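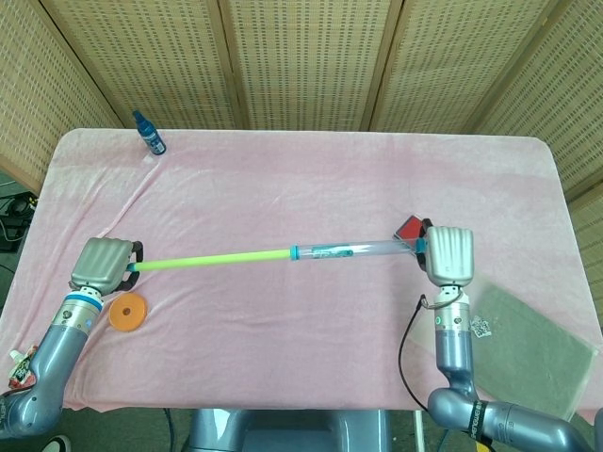 What's the best thing to put on a table when you're handling plastic tubes and other stuff that rolls?

Fleece, if you can live with the fluff. It beat the bare tabletop easily and it beat the cotton sheet by a fair bit, and the cheap thin sort did the job well enough for us.

Stopping Things Rolling: Surfaces for a Small Parts Table
Design and Materials project report, Distlow College
Handed in Dec 29, 2021

Why I picked it

My first idea was a much bigger one to do with storage for plastic toys and craft bits, and I spent most of August on drawings for it before admitting I'd never get it built. What I kept noticing while I was drawing was how annoying the table was. Every time I put a tube down it went off for a little journey. So the project shrank to one question about what goes on top of the table, and I'm quite glad it did.

What I used

The table is an ordinary rectangular one. I tried it three ways: bare, with a cotton bed sheet over it, and with a pale pink fleece. The fleece came from the Sernen market and I chose pink because pink was on the pile that day. It doesn't lie perfectly flat. I smoothed it before each session and there were always a few shallow wrinkles left, and after a while I decided that was part of the material and stopped fussing.

Behind the table I put a folding divider, the woven beige kind with little rectangular holes all over it and wooden strips between the panels. It's from the Momitz second-hand shop and it wobbles if you put all the panels in a straight line, so I angled the end ones in towards the table. It's there to give a plain background for looking at clear plastic. I can't tell you how hard it is to see the edge of a clear tube against a messy room!

The test pieces

I wanted things that were awkward in different ways. The main one is the long tube, which has a lime-green rod going into a clear cylinder, with a teal-blue ring where they join and another teal cap at the far end of the clear part. There's a teal label with printing on it inside the clear bit as well. I like this piece a lot (it got to be a sort of mascot) and it's long enough that you really want to hold it at both ends when you lift it.

The other favourite is the orange disc with the small hole in the middle. Flat on the cloth it does nothing at all. Stood on its edge it's the worst behaved thing in the whole project. I also had a clear pot lid, some bottle caps and a couple of short offcuts of pipe.

How I did it

Each piece was put down, given one gentle push with a ruler, and marked as "stayed" if it came to rest within a ruler's length. Same person pushing every time — me — which is either good for consistency or a weakness, depending on who's marking. I did 75 pushes on each surface. One cotton session had to be thrown away and done again after I leaned on the table halfway through.

Results

Bare table: 17 stayed out of 75. Almost all of those were the orange disc lying flat, so it's even worse than it sounds.

Cotton sheet: better, but it slid about. A heavy piece would drag the sheet along with it, and then the next push was on a different bit of slope. I've put the session sheets in the appendix because the numbers jump around so much that one total would be misleading.

Fleece: clearly the best. The long tube barely moved and usually settled into a wrinkle. The pipe offcuts stopped quickly too. The disc on its edge still escaped a few times, but it fell over sooner.

Problems

Fluff. Clear plastic picks it up like mad, and anybody doing this with something that has to be kept clean would need a different answer. I'd like to have tried felt, or one of those rubbery drawer liners, but I'd spent my money.

Colour matters more than I'd thought as well. Orange and lime green stand out beautifully on pale pink and so does anything red. A clear cylinder is harder. You tend to find it by its teal parts and then work out where the rest must be. I had written "use a pale cloth" in my plan and I'd now say use a mid-tone one, perhaps a grey, and try it with your clearest piece before you buy.

The divider was better than the wall but the pattern of little holes is a bit busy behind something transparent. A plain board would be easier on the eyes.

What I'd change

I'd fix the cloth at the corners with bulldog clips, push with something weighted so it's the same force each time, and have a second person do half of it. I'd also start writing earlier. The first draft of this was 2462 words, mostly about shelving.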